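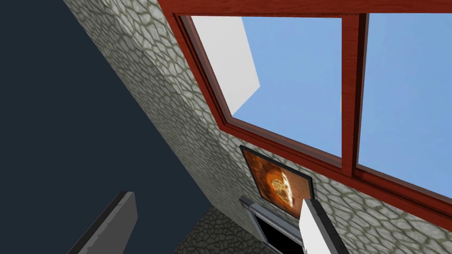 Kitchen tips for comparing grippers (sim first, real worktop after)

Last updated: October

Quick notes, in no good order. Most of these come from putting the Flalirex fingers up against the Widach ones in the Chantharasri kitchen, same jobs, same doors, then trying the ones that did well on a proper worktop with proper crumbs. Will tidy when there's time.

Before you start

Pick the jobs before you pick the gripper. Drawer, door handle, mug by the handle, spoon lying flat, dishcloth. Write them down on paper and stick to them. If you choose the jobs afterwards you'll pick the ones your favourite is good at, everyone does it.

Same start pose for both. Save it, name it something sensible, load it every time. "start_new_2" is not sensible. I had both a start_new and a start_new_2 for most of a week and one of them had the wrist a quarter turn out.

Check the camera first. Before the arm moves at all. A wrist camera that's come up pitched at the ceiling will still give you a lovely sharp picture and the run will still log as fine. Look at a single image with your own eyes, every session. Window at the top, worktop at the bottom, or whatever your kitchen's got.

Drive the fingers open and shut once and watch them in the wrist view. Both fingers should come in from the sides by the same amount. If one sits higher, sort the mount out now.

Handles

Small bent handles are the best test going. Cheap, quick, and they show up a bad approach straight away. Come at them from below and from the side, not just head on -- a gripper that only manages head on is going to be a pain in a narrow kitchen.

The Flalirex fingers are wider. Good on drawer pulls, clumsy round anything close to the door face. The Widach tips get in behind a thin bar no bother but they twist if you pull off-centre. So pull on-centre, or move the base. Moving the base is nearly always the answer and nearly always the thing I try last.

Don't squeeze harder when it slips. Look at the angle first.

If the door swings towards the arm, back the arm away in a curve. Straight back and you're dragging the handle sideways. Same as with your own hand and a shopping bag on the other arm.

Flat things

Spoons, spatulas, knives lying flat on a worktop. Horrible for every gripper I've tried. What helps:

- slide it to the edge of the worktop, then pinch the bit that overhangs
- go for the thick end of the handle
- lower slowly and stop at contact, then close
- keep the two fingers level with the surface, even a little tilt and one lands first

In sim a flat spoon will sometimes sink slightly into the worktop and look perfectly grabbable. It is not. Check the contact shapes are on and that they're the same for both grippers. Mine weren't. A whole Saturday of Widach runs went in the bin over that, and they'd been good ones too.

Cloths -- leave till last. Do them on the real worktop, the sim ones are a bit hopeful.

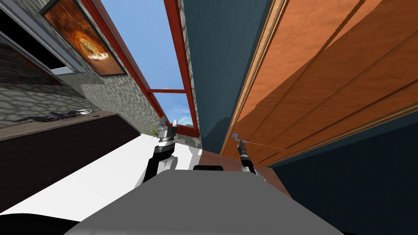 Hatem El Fassi wrote in to say he does the two arms separately before he ever lets them work together, left arm only through the whole list, then right arm only, and he reckons most of what gets put down to the gripper is really the arm on that side running out of reach. He also says to swap the grippers over half way, so each one gets a turn on both sides, and that skipping the swap made him buy the wrong set once. He'd like it known they were not cheap.

Good advice and I've started doing it. Adds time. Worth it for door handles espcially, where the reach is so different from one side to the other.

Extra from me on two arms: park the idle one properly. Give it a spot well out of the way and send it there at the start of each go. An arm left half up gets in the head camera's view and you end up with a comparison of who had the clearer picture.

How many goes

More than you want to do. 200 per gripper per job in sim, left running while you get on with something else. On the real worktop I do far fewer and write down every one by hand, including the rubbish ones.

Cap each go at 2000 steps. If it hasn't got hold of the handle by then it isn't going to, it's just waving. Log a timeout as a timeout, seperate from a drop. They want different fixes.

Keep the random seed list and use the same list for both grippers. Otherwise one gets the easy mugs.

Cameras

Tried the Trusia on the wrist and the old one on the head, then the other way round. Trusia on the wrist was better for close work, the focus holds when the fingers are nearly shut. On the head it made no odds.

Fix the exposure if there's a window in view. Auto exposure grabs the sky and everything on the worktop goes to mud. Set it on the worktop and leave the window to burn out.

Patterned walls are a nuisance for depth. Same shapes over and over and it gets in a muddle about which bit is which. Plain board leaned up behind the job on the real set-up, or a plain texture swapped in for sim. Then put the pattern back and run again, you do want to know how bad it gets.

Shiny fingers bounce light into a close camera. Bit of matt tape on the inside face. Masking tape does, change it when it gets greasy.

The real worktop

Wipe it. Then wipe the finger pads. Grease on a pad makes a good gripper look terrible and you won't spot it by eye. Washing-up liquid, warm water, dry properly. No kitchen spray, it leaves a film.

My test cupboard is out of a 1960 kitchen and the door sticks in damp weather. Kept it on purpose. A gripper that opens the nice sim door every time and then can't shift this one, that's good to know before you pay for it.

Put a folded tea towel under the mug for the first few tries. Use a mug you hate.

Keep the stop button on your side of the worktop, not behind the arm. Sounds obvious. Mine was behind the arm.

Which one then

For drawers and mugs, Flalirex. For small handles and anything tight to a door, Widach. If you can only have one, go by which jobs are on your list and how often they come up, not by the average over all of them. Average hides everything.

Controller settings I'm still fiddling with. The softer grip setting is looking better on the thin handles but I've only run it on the left side so far. Right side next, then I'll add the numbers under Handles.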